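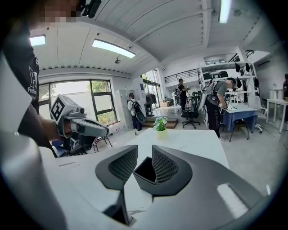
Section 4: Setting Up the Worktable and Its Plant

By now the room itself should be more or less ready, and it is time for the part most of us enjoy - getting the table where it belongs and giving it a little something green to look at. Set aside a quiet hour if you can. The Sketar table is not a difficult piece of furniture, but it does like to be treated patiently, and a table that has been put in the right place once rarely needs to be moved again.

Before you begin

You will need the table (already on its legs, see Section 3), a soft cloth, a small level, and a potted plant of your choosing. A pot with a saucer is best. If you ordered the Partanen saucer set, the smallest one in the box fits most windowsill pots nicely.

4.1 Placing the table

1. Walk around the room at the time of day you expect to use it most. A bright room with big windows is a lovely thing to work in, but the sun moves, and a spot that feels perfect at nine in the morning can be full of glare by three.

2. Choose a place where the windows will be to one side of you when you stand at the table. Facing them is pleasant for about ten minutes and tiring after that.

3. With a helper at the other end, lift the table by the frame and walk it into place. Please don't drag it, even a few inches.

4. Leave enough space for a person to pass behind someone who is already standing there. The full-size top is 1,474 mm long, so measure the floor first if your room is on the narrow side.

5. Lay the level on the top, first the long way and then across, and turn the feet by hand until you are happy with both.

CAUTION: Never lift the table by the edge of the top. The fasteners underneath are made to hold the top down, and they can pull loose.

4.2 Overhead light

A white top is cheerful and makes small things easy to find, but glossy objects set on it will pick up the reflection of a ceiling light. Switch on all the lights, put something shiny on the table, and stand in your usual spot. If the glare bothers you, shift the table a hand's width at a time and look again. It usually takes less moving than you would expect.

4.3 Adding the plant

1. Pick something small and easygoing. A leafy plant with tiny white flowers in a pale pot looks fresh against a white top, and it won't get in anybody's way.

2. Set the saucer near the far edge of the table, well in from the corner.

3. Water the plant at the sink, let it drain completely, and only then bring it back and stand it on the saucer.

4. Turn the pot a little every week so that it grows evenly.

Note: Water left standing on the top overnight may leave a faint ring. Wipe it with the soft cloth and a drop of dish soap. If the ring stays put, try the Prirnent cleaning paste from the care kit, rubbing lightly in small circles.

4.4 Seats, stools and cabinets

Extra seating can live along the window wall, where it is easy to reach and out from underfoot. A small chair and a folding stool will do for most rooms. Tall metal lockers are better off beside the windows than in front of them, so you keep the daylight you have. Anchor any tall cabinet to the wall as described in Section 2, and put the heavier items on the bottom shelf.

CAUTION: Keep bags and loose items off the floor between the table and the door. Check this walkway again at the end of the day - that is when things tend to pile up.

4.5 Last check

Press down gently on each corner of the table. If one of them rocks, go back to step 5 of 4.1 and adjust that foot. Check the feet once more after the first week, when the table has had time to settle.

Replacement feet and saucers can be ordered from Zillora under part number 197. Questions about this section go to Zahira Liew at the customer desk, who will be glad to help.

Section revised 2019-03-13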